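PUTBRIDGE STUDENT ROBOTICS CLUB PUBLISHES ITS FULL SCORE SHEET, MISSES INCLUDED

PUTBRIDGE, 1/6/21 – The Putbridge student robotics club today released every result from its Tila sorting project, and it asks readers to keep their excitement in check. Over the term, students logged 400 attempts at picking up a household or workshop item and setting it down in the right spot. The arm managed 290 of them without help.

The club does not consider that a breakthrough. A small child sorts a kitchen drawer faster and with less fuss.

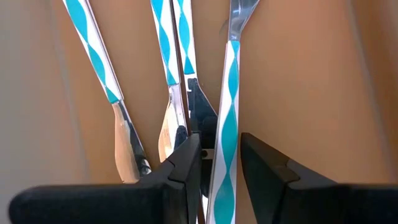

Cutlery was the hardest group on the list. Shiny blades and handles that all look alike gave the students' software a lot of trouble, and out of 98 tries with knives and other tableware, only 56 were scored as a success. An early draft of this release left that figure out. The students voted to put it back.

The club also takes issue with the way school projects like this one tend to be presented. A short clip of one good grasp says very little about the next ten. Visitors to the Pawłowska Hall open day in May will be shown a full run from start to finish, with no edits and no restarts, and may find parts of it dull.

Wooden blocks are still the club's usual practice material. They are forgiving, and the members suspect that many cheerful student reports lean on them too heavily. Scores for blocks are listed apart from everything else in the Tila results.

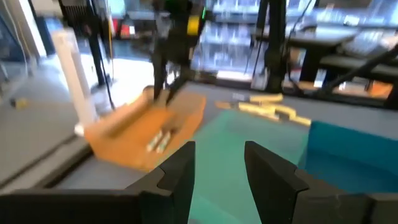
Will the arm be ready for the Vasoren Cup?
The club has entered, but expects a place in the middle of the table at best, as the rules allow no second try on a dropped item.

Printed copies of the score sheet are free at the Pawłowska Hall front desk. Teachers who want the raw logs can ask for them there. The logs are long and the labels are not always tidy.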